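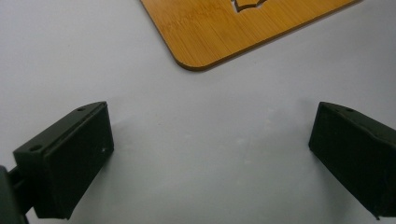
A bamboo board with a rounded corner on a white tabletop. The tip of a cut-out opening shows at the top, with darker brown edges.

Bamboo board

A bamboo board is a flat panel made from strips of bamboo glued together under pressure, finished on both faces and used in the home for chopping, serving, display or as a base for other articles. The term covers kitchen boards, trivets, trays without rims, signs and small craft panels. Boards sold mainly for food preparation are usually called chopping boards in Australia and cutting boards in Canada.

Bamboo is a grass, and its stem (the culm) is hollow. A board cannot be sawn from it in one piece the way a plank is sawn from a log, so nearly all flat bamboo articles are laminated. The narrow strips give the surface its fine parallel lines, the feature by which a bamboo board is most easily told from one of timber.

Contents
1 Material
2 Manufacture
3 Shape and cut-outs
4 Marking
5 Use in the kitchen
6 Care
7 Disadvantages
8 See also

Material

Most boards are made from moso bamboo (Phyllostachys edulis), a large species grown widely in China. Culms are generally left for several years before harvest, as younger stems have a high moisture content and shrink unevenly. The outer skin is hard and waxy and does not take glue well. The inner layer is soft. Both are planed off, and the part between them is used.

Two colours are common. Natural bamboo is pale straw or cream. Carbonized bamboo has been steamed under pressure until the sugars in it darken, giving a tan or brown that goes right through the strip. Carbonized strips are a little softer than natural ones. Some boards alternate the two for a striped effect. Oiling will also deepen the colour of a natural board, and the two can be hard to tell apart after a few years in a kitchen.

Manufacture

The culm is split lengthwise, and the pieces are planed to a rectangular section, boiled or steamed to remove starch and deter insects, and dried. They are then glued and pressed. Three arrangements are usual:

Flat-pressed, with the wide face of each strip upward. The nodes of the bamboo show as darker bars across the strips.
Edge-pressed (also called vertical grain), with the strips standing on their narrow edges. The lines on the face are closer together and the nodes less obvious.
End grain, with short lengths stood upright and glued in blocks. These boards are thick and heavy and are sold mostly to people who use cleavers.

Thicker boards often have three layers, the middle one laid crosswise to limit warping. Thin boards may have a single layer. After pressing, the panel is sanded, cut to outline and given rounded edges or left square. A coat of mineral oil is the usual finish for anything meant to touch food - lacquer is kept for trays and display pieces.

Shape and cut-outs

The rectangle with rounded corners is the standard outline. Rounding the corners reduces chipping when a board is dropped or knocked against a tap, and makes it easier to wipe. Round, oval and paddle shapes are also made.

Many boards have an opening cut through them. A slot or hole near one edge serves as a handle or lets the board hang from a hook. Other openings are ornamental and may take the form of a leaf, a heart, an animal or an initial. Openings are made with a router, a saw or a laser. A routed opening has walls the same colour as the face, and its inside corners are always slightly rounded, to the radius of the bit. A laser can cut a much sharper point, and leaves the walls a darker brown where the bamboo has been scorched. Some makers sand this back. The designer Aivar Žukauskas left it in place on his Heron boards, which had a bird outline cut through one end, and used the dark line as part of the drawing.

A pointed opening is a weak spot if it lies along the grain, as a split can begin at the tip. Makers generally keep such openings well in from the edge.

Marking

Names, logos and dates are burned, engraved or printed on the face. Shallow engraving on natural bamboo can be faint, particularly where the mark runs over pale strips, and it wears away with washing and sanding. Deeper engraving lasts longer but holds food and damp, so on a chopping board it is better confined to the back or to one corner. The serving boards sold under the Irnham name carried their mark on the underside only.

Personalized boards are a common wedding and housewarming gift. In a column dated November 24, 2003, the household writer Peninah Mollel listed 42 gift articles for a new kitchen and placed an engraved board second, with the remark that it "should be used on both sides, and the side with the names on it never will be."

Use in the kitchen

A bamboo board is suitable for bread, fruit, vegetables, cheese and cooked meat. A separate board is normally kept for raw meat, poultry and fish, whatever the material. Because bamboo is light for its size, thin boards tend to slide on a smooth bench or tabletop. A damp tea towel laid flat underneath will hold one in place, and some boards are fitted with rubber feet, though these allow only one side to be used.

Boards with large cut-outs are better kept for serving. Juice and crumbs fall through the opening, and the working area is reduced.

Care

Boards are washed by hand in warm water with a little dish soap, rinsed, dried with a cloth and stood on edge until dry all over. They should not be soaked or put in a dishwasher. Smells of onion or garlic can be lessened by rubbing with coarse salt and half a lemon.

Food-grade mineral oil is applied when the surface looks dull or feels rough, left overnight and wiped off. Olive and other cooking oils are not recommended, as they turn rancid. The inside walls of a cut-out need oil as well and are easily missed. Soot from laser cutting may come off on the cloth the first few times.

Disadvantages

Bamboo contains silica and dulls knives faster than softer timbers such as camphor laurel or maple. Boards may split along the glue lines if left wet or kept near a stove, and a split board is seldom worth regluing. The type of adhesive used is often not stated on cheaper boards.

See also

Chopping board
Laminated timber
Laser cutting
Trivet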